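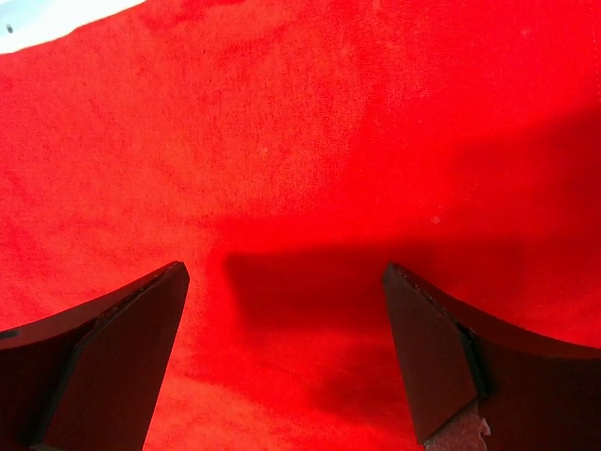

Passei o inverno inteiro a tentar perceber porque é que a roupa vermelha me estragava tudo o resto. Tenho muita, por causa do clube de remo, e durante anos lavei-a com o que calhava. O resultado foram lençóis cor-de-rosa, uma camisa branca que ficou para andar por casa e uma toalha de mesa da minha avó que nunca recuperou.

O que se segue é o que faço agora. Não sou da área, aprendi com os erros e com o Efraín Huanca, que trabalhou muito tempo na tinturaria Castaño e tem paciência para as minhas perguntas.

## A primeira lavagem

Uma peça vermelha nova vai sempre sozinha, ou com outras da mesma cor. Água fria, do avesso, metade do detergente. O Efraín diz que o excesso de tinta sai quase todo nas primeiras 2 lavagens, e na minha máquina tem sido assim. Com algodão mais barato já precisei de mais uma ou duas.

Sal e vinagre não fixam a cor. Experimentei os dois, separados e juntos, e a água saiu igual. O vinagre serve para tirar restos de detergente no enxaguamento, e para isso continuo a usá-lo.

Antes de misturar uma peça com outras faço um teste simples: molho uma ponta da bainha, aperto-a num pano branco e espero uns minutos. Se o pano ficar manchado, a peça volta para o monte das que lavam à parte.

## Temperatura

Lavo a 30 graus durante a semana e a 40 quando há suor a sério. Acima disso a cor começa a ir-se embora. O programa curto chega para uma t-shirt usada uma tarde. Para as que vêm do barco, com água do rio e lama, deixo de molho antes, num alguidar, nunca mais de uma hora.

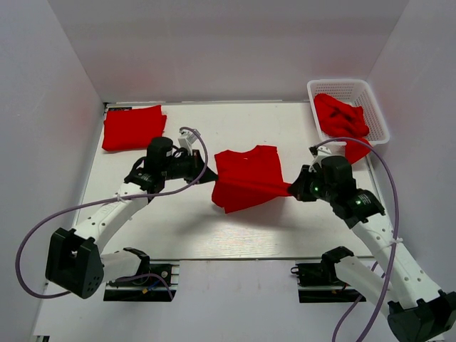 *T-shirt vermelha esticada sobre a mesa, com outra peça já dobrada ao canto.*

## Secar

O sol desbota mais do que a máquina. No verão estendo tudo do avesso e à sombra, na varanda das traseiras, e apanho antes do jantar. Em agosto uma t-shirt fina seca em menos de duas horas, por isso não há desculpa para a deixar lá o dia todo.

Penduro pela bainha, com as molas junto às costuras laterais. Pelos ombros ficam aquelas duas marcas que depois nem o ferro tira.

## Dobrar

Durante muito tempo dobrei mal. Enrolava as mangas para dentro, sem critério, e as pilhas caíam. Agora ponho a t-shirt com a frente para baixo, levo um lado até meio das costas, volto a manga para fora, repito do outro lado e dobro em três a partir da bainha. Sacudo antes e aliso com a mão. 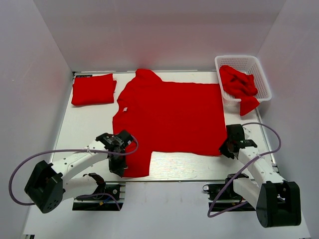 Faço isto à quarta-feira à noite, que é quando a roupa do treino já está seca. O clube tem quase 200 camisolas entre equipas e escalões, e este ano calhou-me ficar com uma parte delas em casa — as dos juvenis, que são as que vêm piores. Dobradas todas da mesma maneira cabem em duas gavetas. Antes ocupavam uma gaveta e uma cadeira.

Falta-me resolver as nódoas de massa consistente dos remos. Detergente da loiça ajuda um bocado, sabão azul também, mas fica sempre uma sombra. Se alguém souber de coisa melhor que não coma a cor, deixe nos comentários.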